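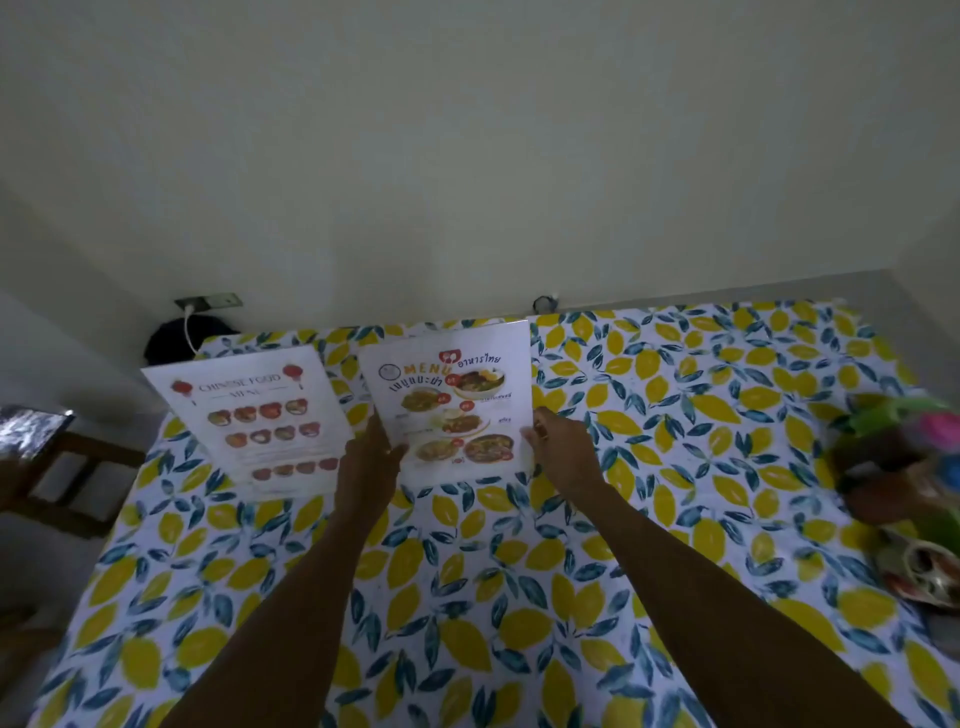
**Dinau to open second Thai kitchen in July**

2019-12-30

Dinau, the family-run Thai restaurant on Ekton Street, will open a second location in July in the former Idus shoe store, the company said.

The new restaurant will seat 90 guests and serve lunch and dinner. It will employ 8 people in the kitchen. Hiring starts in the spring, and current staff may apply to transfer.

"We have turned away too many lunch customers at the old place," said owner Sándor Simon. "The second kitchen lets us take larger tables and cook more of the northern dishes we like."

Dinau signed a lease on the building with Dwivedi Properties. Work on the ventilation and the rear entrance comes first, followed by the dining room. The street door will be widened for wheelchair access.

Menus will be printed in Thai and English. Prices will be the same at both locations, and gift cards bought at either one can be used at the other. Delivery orders will stay with the Ekton Street kitchen for the first 2 months.

The original restaurant keeps its present hours during construction.

Press contact: Sándor Simon, Dinau, 242 Ekton Street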